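Teaching by Hand: How Graddale Is Showing Robots the Work of Fine Assembly

27/01/2025

Putting a plug into a socket is among the least regarded jobs in a factory. It takes a trained worker a few seconds and leaves no visible trace in the finished product. It has also remained, for many years, one of the jobs that manufacturers of control equipment have found hardest to hand over to a machine.

The reasons are well understood at Graddale, where the Halon programme has been running since July. A connector with a lead attached does not behave like a solid block. The wires pull on it, twist it and change its balance. The header into which it must go allows little room for error, and the board beneath will bend if it is pressed without support. A conventional robot program, written as a list of fixed positions, copes poorly with any of this.

Halon takes a different approach. Its robots are given examples. An operator guides the arms through the complete task, either by moving them directly or by remote control from a pair of hand-held leader arms, and the system stores the movement of every joint together with the views from the cameras. When enough examples have been gathered, a control model is trained on them and then tried on the same task without an operator.

The first task chosen for the programme was the fitting of a wired plug to a power board. Two arms share the work. One brings the plug to the header on the left edge of the board, while the other bears down on the board from the opposite side.
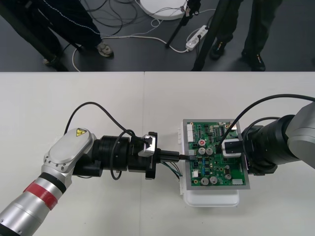

Arancibia, writing in response to the programme's interim summary, questioned whether a second arm was needed at all. "A simple clamp costs very little and never tires," the letter observed. "If the purpose of the right arm is only to press, the programme is collecting twice the data for half the benefit." The letter went on to ask whether a model trained on two arms could be of any use to the many workshops that own one.

The programme's answer is that a clamp suits a single product and must be changed for the next. Graddale handles small orders, and a fixture made for one board may be put away after a fortnight. An arm that has been shown where to press can be shown again. The point about workshops with a single arm was accepted, and a comparison using a fixed clamp has been added to the plan for the second stage.

Gathering good examples has proved to be skilled work in itself. The first stage called for 304 demonstrations of the plug task, of which 63 were later set aside. Some were withdrawn for faults in the recording. The greater number were withdrawn for hesitation: the operator had paused above the header, corrected the angle several times and then pushed. A model trained on such examples will learn the pause as faithfully as the push.

Operators are now asked to complete a period of practice before any of their work is kept. The rule at present is 50 practice attempts, carried out at an even pace. Sessions are short, as concentration falls away quickly when two arms are being guided together. Those who came to the programme from the assembly benches have generally settled more quickly than those with a background in programming, a result which has influenced the selection of later operators.

There remains the matter of touch. A person fitting a plug by hand feels the moment at which it meets the header and adjusts the push accordingly. An operator working at a distance receives much less of this. The remote control equipment, supplied under the name Vusine, returns a measure of resistance to the hand, but operators describe it as faint, and most rely on their eyes. For this reason, small cameras are carried close to the grippers, where they can view the meeting of plug and header from near at hand. 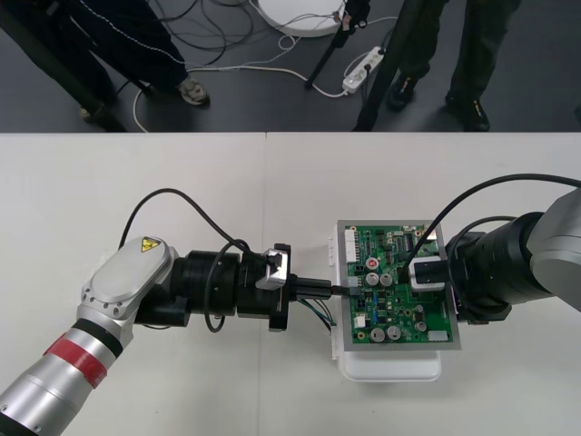

The plug at the header on the left edge of the board, with the second arm at the right.

The loose wires have called for particular attention. In early sessions every demonstration began with the lead laid out in the same manner, and the trained model performed poorly when it was laid out otherwise. The instructions were rewritten so that the lead is placed differently at the start of each attempt. Demonstrations became slower and less tidy to watch, and the resulting model was a good deal steadier.

A similar lesson was drawn from the position of the board. It is now moved by a small amount between attempts, and turned slightly in some of them, so that the arms cannot succeed by repeating one path from memory.

Each trained model is judged over 100 attempts on boards that were not used in the demonstrations. An attempt is counted as complete only when the plug is fully home and the board passes an electrical check. Partial insertions are recorded separately, as they are considered the more serious fault in production: a plug that is nearly home may pass inspection by eye and fail later in service.
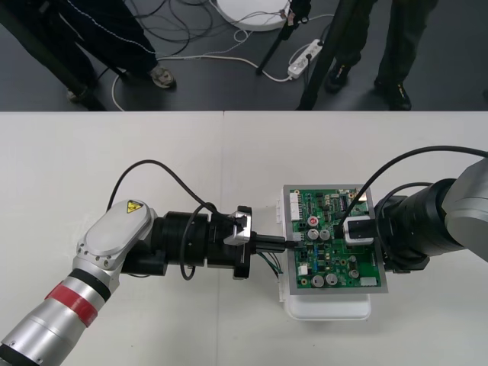

The Second Stage

The next stage of Halon will extend the method to the remaining connectors on the board and to the removal of plugs, a task that operators consider harder to demonstrate than fitting. The comparison with a fixed clamp will be carried out on the same boards, under the same rules of judgement.

Graddale has also undertaken to publish its guidance for operators, including the practice rule and the grounds on which a demonstration is set aside. The guidance will be issued in July, together with the results of the clamp comparison.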